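4.2 Why people put off the mending pile
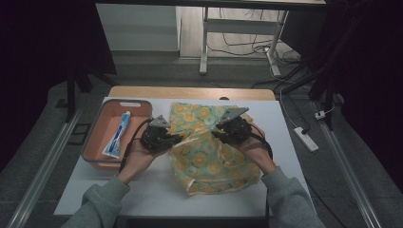

Rokeya Biswas

I started this part of the study with a hunch from my own closet, where a cardigan with a split elbow has been sitting since November. I like mending! I own the thread! And still it sits there. So when Anjana Weerakoon and I wrote up the interview guide, we put the waiting question right near the top: how long has the oldest thing in your pile been there, and what is it waiting for?

We talked to 24 people in Asham, all of whom mend at least now and then. Six of them couldn't tell us what was at the bottom of the pile without going to look (one came back with a pillowcase she had already replaced). The usual answer to the second half of the question was a free evening, but the diaries don't really back that up. People had free evenings. They spent them on other things, and a fair few wrote down that they felt bad about it.

What comes up over and over in the diaries is the setting up – clearing a surface, finding the right needle, matching a color under a kitchen light. Figure 4 goes with this part of the discussion.

Figure 4. Crumpled fabric on a white tabletop.

Tomomi Hayashi, who coded the diaries with me, thinks I'm leaning too hard on setup. Her reading is that people stall over the first decision, patch or darn, and that the needle hunt is a polite way of not deciding. I went back through the entries with that in mind and she has a point, mostly for knitwear. For hems and buttons I still think it's the table.

Two people had no pile at all. Both go to the Wednesday mending night at Fivar, and both told us they never sew at home. I'd love to make more of this than I can, but two is two, and they may simply be people who like company. Section 4.3 looks at the group itself and at what people bring along to it.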